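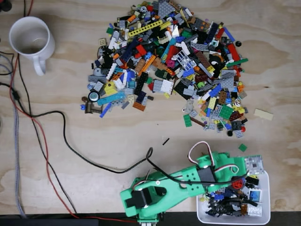 Fig. 2. Mixed LEGO tipped out on a plywood table.

Section 4. Sorting a mixed lot

Read this section before you buy any trays. The Fluvholm system has 55 compartments, and most people who fill all of them on day one end up tipping half of them back.

Before you start

You need a flat table, good light and a few shallow tubs. Sorting mats are sold for this job. I have tried two and went back to bare wood.

CAUTION: Move drinks and mugs off the table first. Small parts find their way into cups.

CAUTION: Keep loose parts away from children under three.

Steps

1. Tip the lot out in one heap and spread it with the flat of your hand until it is no more than a few pieces deep.

2. Pull out the long parts. Technic beams go first, like the yellow one near the top of the heap in Fig. 2. They hold smaller pieces down.

3. Pull out anything with an odd shape: wheels, fences, windows, L-shaped pieces. Put these in one tub. Do not sort them further yet.

4. Separate bricks from plates. A plate is one third the height of a brick. If you have to measure, you are tired.

5. Put tiles in their own tub. They have no studs on top and get lost among plates.

6. Collect the strays. Thin black axles and tan tiles are the ones to look for, and tan on pale wood is easy to miss.

7. Only now decide whether you need the Fluvholm trays. For a lot under 2,000 pieces, tubs will do.

Note on color: Many guides tell you to sort by color first. It makes a handsome shelf. Then try finding one small black part in a tub of black parts. Sort by shape, and split by color only when a tub is too full to search.

Note on speed: The tray leaflet promises a full sort in one evening. Mitali Dewan timed her own lot of 451 pieces for this guide and needed 55 minutes, with no labels made. Work out your own lot from that before you believe the leaflet.

Note on labels: Write them in pencil. You will change your mind about at least one tub.

If a part fits nowhere, put it with the odd shapes and go on to Section 5, Washing.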